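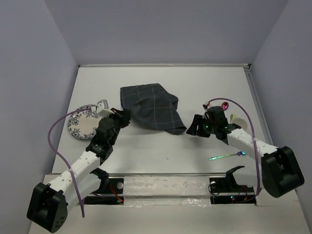
Table Linen and Tableware Check, Room 318

House: Drirau Guest House, third floor dining room
Month: December
Checked by: Ya-wen Chiang
Second reader: Achilleas Theodorakopoulos
Linen service: Grovon
Time of start: after breakfast, when the last guest has left

How to fill in

Write OK, NOT OK or N/A after each item. If you write NOT OK, please add a comment, also when you repaired the problem yourself. Comments can be short. Sign with your name and not only with a letter, because Tsz-kin and Theodorakopoulos both signed with T last month and I could not know who to ask.

Section 1. Table surface

1.1 Top is wiped and has no crumbs or sticky places. OK
1.2 Edges and corners have no splinters or sharp parts. OK
1.3 Table does not move when you press on a corner. NOT OK
Comment: The table near the door moves a little when I press on the left side. I put a felt pad under the leg and it is better, but the pad will get thin again. Please look at the screw under the table top.
Comment (Kuo-hua Tsai): Screw tightened. I leave the pad in place for now.
1.4 No cleaning product is left on the table or under it. OK
1.5 White tops: look from the side, with the light behind. OK
Comment: From above, a white top looks clean very easily. From the side I found one ring from a cup. It came off with warm water and a little dish soap.

Section 2. Napkins

2.1 Every napkin is dry when it comes out of the bag. OK
2.2 No smell of smoke, oil or strong detergent. OK
2.3 No holes, burned places or open seams. NOT OK
Comment: Two napkins have an open seam at the corner. I took them out and put them in the mending basket. The threads were long enough to catch on a fork, so please do not use them for guests in this condition.
2.4 No stains on either side. OK
Comment: The dark gray napkins with the thin pale grid hide stains very well — this is pleasant for the guest but not for the person who checks. Oil makes a darker place and you can see it only if you open the cloth completely. Please do not check them folded.
2.5 Napkins are folded flat and the corners meet. NOT OK
Comment: I found one dark gray napkin on a table like in the picture, crumpled in something like a triangle, with one corner going out to the side. A napkin in this shape goes back to the wash. We do not fold it again for the next guest, even if it looks clean, for we cannot know if somebody used it.
Comment (Szu-yu Tai): Can we shake it and use it for staff lunch?
Reply (Ya-wen Chiang): Yes for staff, if it is your own. For guests, no.
2.6 No corner hangs over the edge of the table where a sleeve or a child can pull it. OK
2.7 Spare napkins are in the drawer, 6 pieces, same pattern. NOT OK
Comment: The number is correct but the patterns are mixed. Grovon sent some plain gray ones. I wrote to them and they will change them with the next delivery.

Section 3. Plates and small dishes

3.1 No chips on the rim. Use your finger, not only your eyes. OK
Comment: On the white plates with the blue flowers this is very important. The pattern goes around the rim, and a small chip between the flowers looks like a part of the drawing. Go around the whole rim slowly with a dry finger. If you feel something sharp, stop and put the plate away.
3.2 No cracks. Hold the plate to the window, then knock softly and listen. NOT OK
Comment: One plate gave a dull sound. I could not see a line, but I do not trust it with hot food. It is on the shelf with a paper that says DO NOT USE.
Comment (Achilleas Theodorakopoulos): I listened too and I agree with Ya-wen. We will throw it away. Wrap it in newspaper first and write "broken plate" on the outside, so the person who carries the bag does not get cut.
3.3 The center of the plate is clean and has no gray knife marks. OK
Comment: The beige center of the flower plates can make tea stains difficult to see. Baking soda on a damp cloth takes them off. Please no steel wool.
3.4 Underside is smooth and does not scratch the table. NOT OK
Comment: The foot ring is rough on one of the new plates from Drevetti. On a white top this will leave lines. I ask to send it back or to smooth it before we use it.
3.5 Plates stand fully on the table, not over the edge. OK
3.6 Small dishes and lids do not stand behind taller things where an arm will knock them down. OK
Comment: When you take something from the back of the table, move the front things first. Last month's broken dish was from reaching over.

Section 4. Spoons and other cutlery

4.1 No food left between the fork teeth or where the spoon bowl meets the handle. OK
4.2 Shiny colored pieces: color is not peeling. OK
Comment: I rub the bowl of the spoon with a white paper towel. If color stays on the paper, the spoon is finished. All were fine this time. They should be washed by hand — the machine makes the color weak.
4.3 Handles are not bent and the knives point inward in the drawer. NOT OK
Comment: Drawer was filled in a hurry and two knives had the blade to the front. I turned them. Szu-yu, please show the evening person the sign inside the drawer.

Section 5. Floor, light and way out

5.1 Nothing on the floor between the tables and the door. OK
5.2 No cloth, bag or cord lies where people walk. OK
5.3 Floor is dry. NOT OK
Comment: A little water under the window, from the plants. I dried it. The dish under the big plant is too small for the pot.
5.4 All lamps work and the switch is not loose. OK
5.5 Door opens fully and nothing stands behind it. OK
5.6 Napkins and paper are kept away from the heater and from candles. OK
Comment: In December we have candles in the evening. Please set the napkin on the side away from the candle, also when the table is small.

Section 6. Full setting for the group

The Wei family has reserved the room for 12 persons, dinner. I checked the box for them separately.

6.1 Flower plates, 12 pieces, all passed 3.1 and 3.2. NOT OK
Comment: After we took out the plate with the dull sound and the rough one, we are 2 short. Tsz-kin Yu will bring two from the breakfast room. They have the same size but please check them again here, the stairs are narrow.
Comment (Tsz-kin Yu): Brought and checked. Rims are good.
6.2 Napkins, 12 pieces, same pattern. OK
6.3 One low plate and one blunt spoon for the small child. OK
6.4 Chairs checked by sitting on them, not only by looking. OK

To do before next check

Table near the door: press all corners again. Kuo-hua Tsai
Rough plate: answer from Drevetti. Achilleas Theodorakopoulos
Mixed napkins: change with Grovon. Ya-wen Chiang
Open seams: sew or cut into cleaning cloths. Szu-yu Tai
Bigger dish for the plant. Anyone who goes to the market

Additional remark

Item 3.4 is new on this list. If the wording is not clear, please write next to it what you understood and I will correct my English.

Signed: Ya-wen Chiang
Read and agreed: Achilleas Theodorakopoulos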